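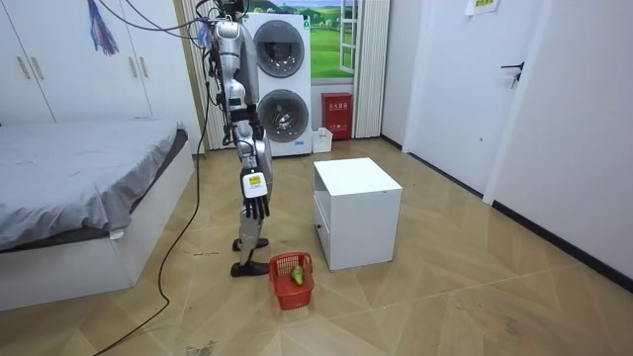
The Minimum Order Should Come Down

By Shakuntala Tomar
February 21, 2026

I have been buying parts and supplies for small companies for 12 years, the last six of them at Rasell, where we make brackets and fittings for store shelving. Most of what I buy is dull. Springs, caps, labels, tape, the plastic plugs that go in the ends of tubes. I like the work and I like most of the people I buy from. My complaint is with the minimum order, and in particular with the way it is used on customers who are new or small.

In January I needed a rubber foot in a size we had never stocked. One of our own customers wanted a shelf unit that would stand on a hard floor and not slide. I needed 200 of them. I wrote to Skelden, a supplier we had never dealt with, whose catalog showed the exact part. The reply came the same afternoon and was polite. The minimum was 1000. There was no price for fewer, and no offer to work one out. I asked if I could pay more per piece. The answer was the same sentence again, with a different greeting on top.

I bought the feet somewhere else. They cost more per piece than Skelden's would have, and they were fine. We have reordered them since, from the same place, and I added two other parts to the last order while I was at it. Skelden doesn't know any of this. As far as their records go, I asked a question and went away.

I know why minimums exist. Malte Kasten ran the order desk at a fastener warehouse in Hidedby before he came to work with us, and he has explained it to me more than once, with some heat. A picker walks the same distance for ten pieces as for a full carton. Someone opens a sealed box, counts, rebags, relabels, and then the open box sits on the shelf and the stock count goes wrong. The invoice takes as long to prepare. If the part is cheap, the whole sale can be worth less than the time spent on it. I accept all of that.

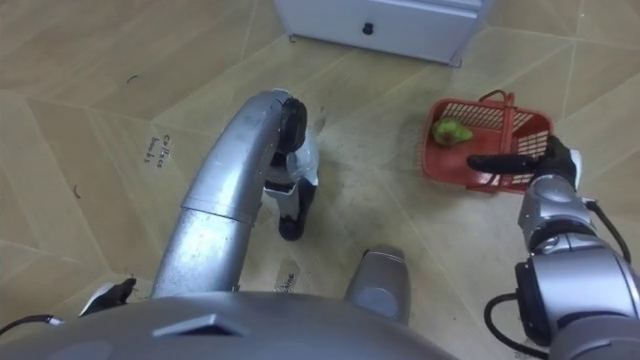 What I don't accept is that a flat refusal is the only answer to it. If a small order costs more to handle, charge for the handling. Put a line on the quote that says so. I will look at the number and decide, which is my job. Plenty of times I will pay it gladly, as the alternative is buying a carton of something and storing most of it until somebody throws it out. We have a rack at the back of our building that is mostly the result of other people's minimums. There are hinges on it from before I started.

Malte's reply to this is that buyers say they will pay a handling fee and then complain about it. Some do. I have sat next to a buyer who would spend an hour arguing over a freight charge smaller than his hourly wage. But a customer who complains about a fee is still a customer, and you have his name, his address and some idea of what he makes. The one you turned away has left you nothing.

There is also the matter of what a small order is for. In my experience it is rarely the whole of what the buyer wants. It is a test. We want to see if the part fits, if the finish matches the one in the catalog, and if the box arrives on the day it was supposed to. We want to find out if someone picks up the phone. A supplier who reads a first order only by its total is misreading it.

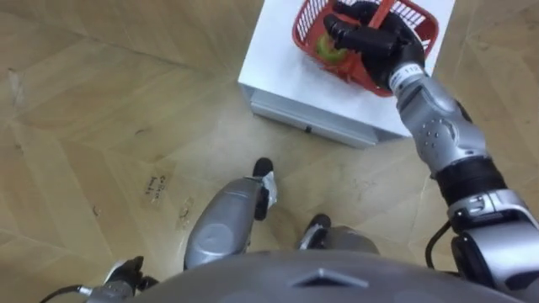
Outside of business purchasing, we take it for granted that a person can buy a little. Stores put up with it all day long, and some of those small sales bring the same shopper back for years. The red basket in the photo has one round green fruit showing in it, and a cashier anywhere would ring that up without asking whether the shopper could use a crate. I realize a fruit stand has shelves and a register and a warehouse has neither, so the comparison only goes so far. Still, the person at the counter has understood that the size of today's sale says very little about the next one, and I wish more sales managers had.

The suppliers I stay with have mostly found a way around the problem. Uriel Galindo, who looks after our account for end caps, has a short list of parts he will sell in any quantity, and a fixed charge for breaking a carton on everything else. The charge is printed on the price list. I have never had to ask him what it was. Joscha Weidemann, at a label printer we use, does it differently – he holds small orders until he has a run of the same stock going and then adds ours at the end. It is slower, and he says so when I order. Both arrangements are fair. Both took someone an afternoon to think through.

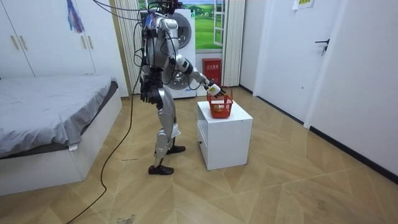 A robot holding a small white item over a red basket.

I would make three changes if I ran a sales office. I would print the minimum next to the price, where people can see it before they write. I would give the order desk permission to go below it for a stated fee, without asking upstairs. And I would keep a record of every request we declined, with the quantity and the part number, and have someone read through it twice a year. I suspect that record would be uncomfortable reading. At almost every company I have worked for, lost quotes were tracked if they were big and forgotten if they were small.

Some businesses really can't do it. A mill that pours metal by the batch is not going to pour me a cupful, and I wouldn't ask. I am talking about stocked goods, already made and sitting on a shelf in a box with a part number on it. For those, a minimum is a choice somebody made, often years ago and often about a product line that has since changed completely.

I still have Skelden's catalog. Their range of feet is the best I have seen, and there are two more sizes in it that we could use this spring. I will probably try the other supplier first.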